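# Chapter 8: Reading a Wood Surface

Furniture catalogs love the word "natural." Treat it with suspicion.

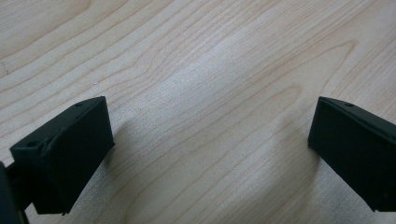 A pale top with sweeping grain may be solid board, or it may be a thin skin over something cheaper, and a glance from above rarely settles the matter. Grundora's sales sheet lists 137 finishes and says little of what lies under them. Students tend to trust the pattern – long loops, a soft sheen – and skip the edges. In this chapter we start with the edges. Scratches come next, then dust, which gets mistaken for damage more often than shops admit.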